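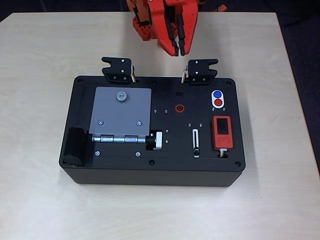
No. 56

The Jukumari board has its lid back on. I took the top panel apart in September to change the hinge and put it together again over several short evenings, so the notes below are in the order I wrote them and not in the order the parts go on.

The enclosure is a plain black box with straight vertical sides and a flat top panel. The gray plate on the left half is the lid. Everything that gave me trouble is either on that plate or within a hand's width of it.

Hinge. The old one was a strip hinge with a loose pin, and the lid could shift sideways far enough to miss the latch. The replacement is a barrel hinge from Correia with chrome segmented knuckles, and it runs along the bottom edge of the plate. I fitted it twice. The first time I tightened the lid side fully before the panel side had a single screw in it, and the barrel ended up out of parallel with the edge of the opening. The lid moved, but it got stiff in the last part of its travel. The second time I left all the screws a half turn slack, closed the lid, lined up the edge by feel, and tightened from the middle outward. If you have only one chance at the holes, do it that way.

Milan Bosman asked why I didn't put the hinge at the back, where most lids have it. The brackets are at the back. A lid that opens toward them needs clearance I didn't want to give up, and moving the brackets would have meant a new top panel.

Knob. Round, gray, raised in the center, placed near the top center of the plate. It is as far from the hinge line as I could get it without the base hanging over the edge. An earlier layout had it in the middle of the plate, which looked better and needed noticeably more pull. I used thread compound on it, the removable grade. Ya-wen Leung has pointed out that a knob pulled straight up doesn't unscrew itself and that I could have left the compound off. She is right about straight pulls. People twist things.

Lid screws. There are two silver screws near the lower corners of the plate. I had black ones in the drawer and tried them, and I couldn't see at a glance whether they were seated. Silver went back in.

Latch. The small white block at the right end of the hinge, with the black part attached to it, sits in a rectangular opening in the panel. I cut the opening slightly long on purpose so the block could be adjusted before it was fixed. The adjustment range came out to a little more than I needed. I filed one edge of the opening and should have filed both, and I can feel the difference with a fingernail. It doesn't affect anything and I'm leaving it.

Post. The tall black cylinder on the front left corner is glossier than the panel. I considered dulling it with fine abrasive to match and did one test patch on an offcut, which went blotchy. It stays glossy. It also picks up fingerprints, so it gets wiped when the box gets wiped.

Rear brackets. Two of them, black and angled, on the back edge, leaning slightly backward. The top of each is forked, with a V-shaped cutout. They are held with small silver screws. The thin tan strips stand beside them on the inner sides, facing each other across the gap. Spacing between the brackets was the one dimension I measured repeatedly. I set one bracket first, tightened it, and located the other from it with a spacer block. Measuring both from the ends of the box gave me two small errors that added up.

Bianka Medve lent me a dial gauge for the spacing, and I have since returned it. A cut spacer did the same job with less reading and less writing down.

After reassembly I opened and closed the lid over 3,000 times across a couple of weeks, tallying on paper in blocks. The hinge feels the same as it did on the first day. One of the lid screws had backed out by a sliver at the second check. I cleaned it, refitted it with the removable compound, and it hasn't moved again.

The table is the pale wood-grain one I've used for all of these posts. It's good for black parts and bad for tan strips, one of which I lost on it for most of an evening.

Still open: the panel could use a gasket around the latch opening. Inês Paiva suggested thin foam tape and sent a length of it. It compresses too much under the lid edge. I have a sheet of something firmer from Jellton and will cut a piece from that when I next have the plate off. The old hinge is in the parts box if anyone local wants it, loose pin included.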